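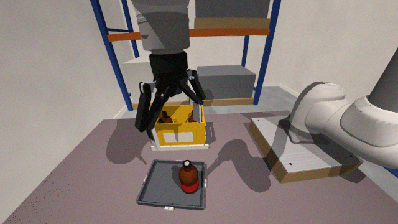

LOGISTICS & TRADE

Wamcombe port clears its backlog, finds the missing paperwork was in the right building all along

The last of the containers held up at Wamcombe since early spring left the inland depot in July, closing out a delay that shippers had begun to speak of the way other people speak of the weather.

At its worst the backlog stood at 853 containers, most of them carrying household goods, spare parts and packaged food bound for distributors farther up the corridor. Port officials had blamed a new customs filing system. The firm that runs the filing system had blamed the port. Freight forwarders, who were paying storage to one and user fees to the other, blamed both and sent the invoices to their customers.

A review ordered by the port authority and released last month takes a calmer view. It found that the two sides had been working from different versions of the same cargo code list, and that the newer version had been delivered to the port on schedule, signed for, and filed under "stationery."

"We accept the findings," said Chinyere Ugwu, the port's director of operations. "The document was received. It was received very well. The distribution of it could have been stronger."

Ugwu said code lists will now go to a shared mailbox monitored by three people on separate shifts. Asked who had monitored the old mailbox, she said the port was looking ahead.

For the companies stuck in line, the costs were easier to locate. Akinola, a regional wholesaler of kitchen and cleaning supplies, had 18 containers on the ground for most of the spring and spent part of that time buying its own products from a competitor to keep store shelves filled. Yakubu Okafor, who heads purchasing there, described the arrangement as educational.

"They gave us a volume discount," he said. "I'd like that noted."

Semora, a smaller importer of pump and irrigation parts, took the other route and trucked its urgent orders in from a neighboring port at nearly twice the usual freight rate. The company says it has no plans to switch back entirely. Its managing director, Obinna Oyelaran, now splits shipments between the two gateways and keeps a larger cushion of stock in a rented warehouse, which he said his accountant dislikes and his customers do not notice.

That may turn out to be the lasting effect of the episode. Consultants have been telling importers along the corridor to spread their risk for years, at conferences with good lunches. Bronisława Borkowska, a supply chain adviser who contributed to the review, said more of her clients have signed second-source contracts since April than in the whole of the previous two years - and that several of them had her original recommendation on file, unopened.

"I didn't change the slides," she said. "I changed the date on the slides."

Prendia, the software company behind the filing system, has agreed to waive user fees for the months affected. The waiver covers 200 registered forwarders, provided each submits a claim through the filing system. Adaeze Eze, a spokeswoman for Prendia, said the claim form had been tested thoroughly and should take a few minutes to complete. A separate guide to the form is available on request.

Storage charges are another matter. The port authority has said it will consider refunds case by case and expects to publish the rules before the end of the year. Forwarders are advised to keep their original receipts, along with proof of the cargo codes used at the time of filing.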